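Review: the Pondine pull-on jacket, after a summer and a fall of constant washing

Posted 8th November by Mansa Nutsugah

I own too many jackets, and for most of this year I've worn one of them. The Pondine is a light pull-on shell, the kind with a short zipper at the neck and a big pocket across the belly, and I bought mine in June from the outdoor shop in Dusbridge that's always got a rack of sale stuff by the door. Paid $50 for it. I had no plans to write about it, but three different people have asked me where it came from, so I may as well put it all down in one place.

First, the fit. I'm long in the arms and nearly every jacket I try on stops short of my wrists. The Pondine doesn't! The sleeves come down to the base of my thumb with my arms hanging, and when I reach up for something the cuffs stay where they should. The body is roomy enough for a thick sweater underneath and still doesn't balloon when it's windy. If you like a close fit, go down a size, and if you're between sizes I'd also go down, because the hem has plenty of give in it.

The fabric has a soft, slightly brushed feel, which I love, and it doesn't make that potato chip bag noise when you walk. It's a thin shell with a mesh lining through the body and smooth lining in the sleeves, so your hand slides right through even when you're wearing long sleeves (whoever decided to put mesh in jacket sleeves should have to put one on over a sweatshirt). I've worn it on the ferry, on wet dog walks, on the long bus ride out to Trastville with my head against the window, and once as a pillow.

Rain: it's good for a shower. I got a solid half hour of steady drizzle out of it before the shoulders started to feel damp. In a real downpour it will soak through at the seams, and the label doesn't claim anything else, so I don't hold it against them. It dries fast. Hung over the shower rail at night, it's ready by breakfast.

Now, the washing and folding, which is where I get fussy. Pull-on jackets in this kind of cloth are slippery, and they come out of the dryer as one big knot with the sleeves wound up inside the body. An old printed navy one is exactly the same story. You can't just grab it in the middle and start folding. Find the top, get a hold on it with both hands, and lift before you try to straighten anything.

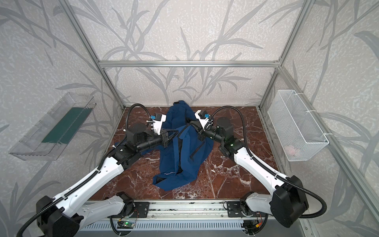
Sadao Hirose wrote in to say that he turns his inside out before it goes in the wash and pulls it back the right way while it's still damp, and that this gets rid of nearly all the tangling because the sleeves have to come through one at a time anyway. He also says to close the neck zipper first or it chews on the lining.

I tried both for a couple of weeks and he's right about the zipper. I'd noticed a few little pulled threads near the collar and blamed the cat. The inside-out part I'm less sold on, only because I never remember to do it, but on the days I did remember, the jacket came out in much better shape.

My own routine, for what it's worth. Cold wash, low spin, no softener. Softener made the shell feel greasy and the drizzle stopped beading up on it for two or three wears. Low heat in the dryer for ten minutes if I'm in a hurry, otherwise straight on a hanger. When it's dry I lay it face down on the biggest flat surface I've got, run my palms from the middle out to the sides, then bring each sleeve across the back. Fold the sides in, then up from the hem in thirds. A smooth surface is a mixed blessing for this. The fabric glides around nicely while you're getting the creases out, and then it glides away again when you want it to hold still. I put a heavy book on the first fold. Works great.

It doesn't need ironing. I know somebody will ask. I did iron a different jacket of this type, years ago, with lettering printed across it, and the lettering came off on the iron. Please learn from me. If yours has any kind of print on it, fold so the print lies flat inside one panel and doesn't get a hard crease down the middle of the letters, and leave the iron in the closet.
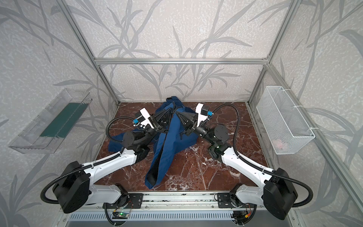
Still a heap, picked up near the top and waiting to be straightened.

How does it compare? Before this I had a Choi windbreaker, which I also liked a lot. The Choi is lighter and packs down into its own pocket, so for traveling I'd still take that one. It has a full zipper too, and there are days when I miss a full zipper, mostly when I've come in from a hill and want to get out of the thing right now without dragging it over my glasses. The Pondine is warmer, quieter and far nicer against the neck. The belly pocket is the real winner. It holds a phone, gloves, a paperback and a sandwich, all at once, and it's open through both sides behind the flap so you can warm your hands in there. I've done whole walks with my hands in that pocket.

A few complaints, so this doesn't read like an ad. The hang loop at the collar is tiny and won't go over a normal coat hook, so mine lives on a hanger or (let's be truthful) on the back of a chair. The drawcord at the hem has a plastic toggle that clacks against the washer drum the whole cycle; I tie it in a loose knot now. And the size tag is scratchy. I cut it out on the second day and threw it away, then needed to look up the style number to order one for my sister and couldn't. It's 2841, if you're searching for it. The shop had to look it up for me.

Color: I went for the dark green. It's darker in person than it looked on the website, almost a bottle green, and hides mud beautifully. My sister's is the navy, and I'm a little jealous. Navy does pick up lint in a way the green doesn't seem to, though, so keep it away from towels. She washed hers with a new bath mat once and spent an evening going over it with tape.

After all these months the cuffs are still springy, the zipper still runs smoothly, and the only visible wear is some fuzz under the arms where my bag strap rubs. For a jacket that's been out nearly every day and through the wash most weekends, I think that's terrific. I'd buy it again at full price, and I've got my eye on a second one in gray for when the sale rack comes back out.

Rating: 5 out of 5 for comfort, a little less in heavy rain.

Sizes run from XS to XXL. Mine is a medium, for anyone comparing, and I usually take a large in jackets. If you've found a good way to make that hang loop longer without it looking homemade, leave a note in the comments. I've got thread and a machine and I'm willing to try.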